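# Grounds operators, sand crew – Stallstead

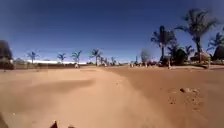

Stallstead is hiring two grounds operators for the sand crew. Since June the first pass over the sand has been done by a machine, the Haruna, and the job has changed enough that we rewrote the posting. Operators used to spend most of a shift on foot with a rake and a sieve. Now the Haruna covers the open ground between the wall and the thatched huts, and the operator plans the run, follows it on a tablet and finishes by hand what the machine leaves. Pitted patches, small rocks and the strip where the sand meets the trees still need a person.

No one on the crew was let go when the machine came in. Three people moved to new duties, and the pay grade went up one step for everyone who completed the operator training. You will walk less and lift less. You will also spend more time looking at a screen, charging batteries and writing up stops, and some people have found that part dull. Please think about it before you apply.

**What you will do**

- Set up and check the Haruna before the 6 a.m. run
- Walk the route first and mark anything it should stay away from
- Stay within sight of the machine while it is moving
- Rake and sieve by hand along the planting and near the huts
- Log faults in Pliltance, our maintenance software
- Talk to guests who come over to ask about it – there are a lot of them

**What we ask for**

- Outdoor work experience, any kind
- Able to work in full sun and lift 36 pounds
- Comfortable with a tablet
- Robot experience is not needed. Training is paid and lasts 3 weeks, the first at the Nustgate depot.

Full time, early shifts, weekends on rotation. Work shoes, hat and sunscreen are provided. Crew members have a say in route changes at the monthly meeting, and any operator can stop a run without asking first.

To apply, send a short letter and two references to Lutz Pfeiffer, Grounds Office, Stallstead, or bring them to room 112 before 3 p.m. Quote "sand crew" on the envelope.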